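Visit report: Gromano textile finishing works, open day
Sunday, March 13, 2022

The tour started in the dye house, which runs three jet machines, two of them on polyester. Cotton is handled next door on a cold pad-batch line supplied by Midero. Batches rest on rollers overnight under film before washing off. Our guide put most shade faults down to uneven squeeze pressure at the pad – a point I have heard at other mills.

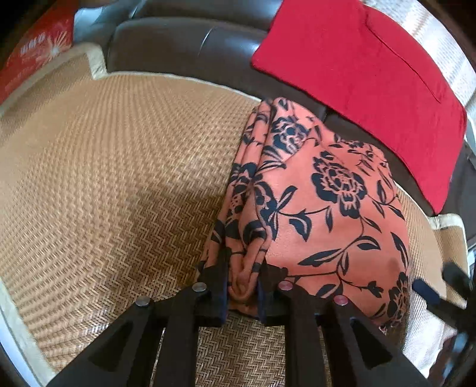
Printing is rotary screen only. Each colour has its own screen, and the present limit is five per design. Registration is checked by eye at the dryer exit, then again on the inspection table under a standard lamp. Pigment prints are cured in a gas stenter; the extraction over it was loud enough to make questions difficult.

The upholstery section, sold under the Gumance name, does rub testing and light fastness. Samples are compared with a grey scale and graded by two people. 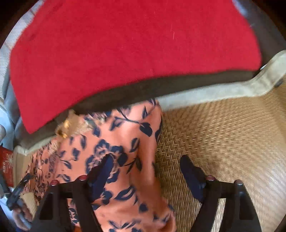
Effluent treatment was closed to visitors. A Kazemi heat exchanger recovers warmth from the wash water, but no figures were given. The next open day is in May. Parking is by the north gate.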